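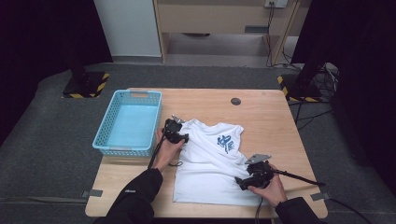
Search tips Search

Cable drag, the thing that ruins hand-held grippers. Mine kept pulling left untill I gave it more slack, 300 mm past the table edge, let it hang. Practise on an old T-shirt, white one with a blue print does fine, print shows you which way up it is. Start at the collar. Basket on the left, within reach. Tape the front corners of the table down, grey tape, carpet creeps. Jad says 600 mm of slack, too much imo, it catches your knees. Check screws after 8 folds. Finger tips next, in Febuary.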